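Hodeck Manipulation Group: Gallery

The Raltow study gathers hand-guided examples of everyday desk tasks, from which a learning system is trained. Operators carry the gripper themselves. The set now holds 1,215 examples. 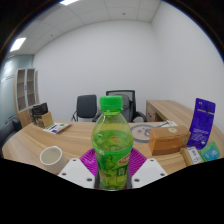 1 min read

Bottle handling with the hand-held gripper, recorded at the office desk.

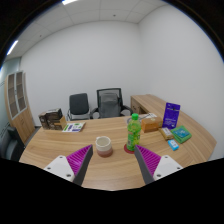

Khrystyna Kushnir has asked that failed grasps be kept in the set and marked as such. The group has agreed to do so from March.

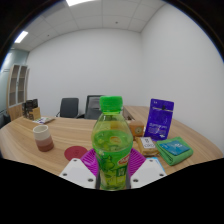
Each operator records 71 examples before review. Volker Fröhlich checks them for steady speed and a clean release. Upright grasps, with a pad on either side of the bottle, form the largest class.

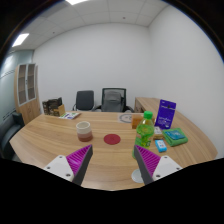
Fingers open, with the bottle and coaster on the table.

Share | 10 comments

This site uses cookies. Accept | Settings

Contact | © Hodeck | Back to top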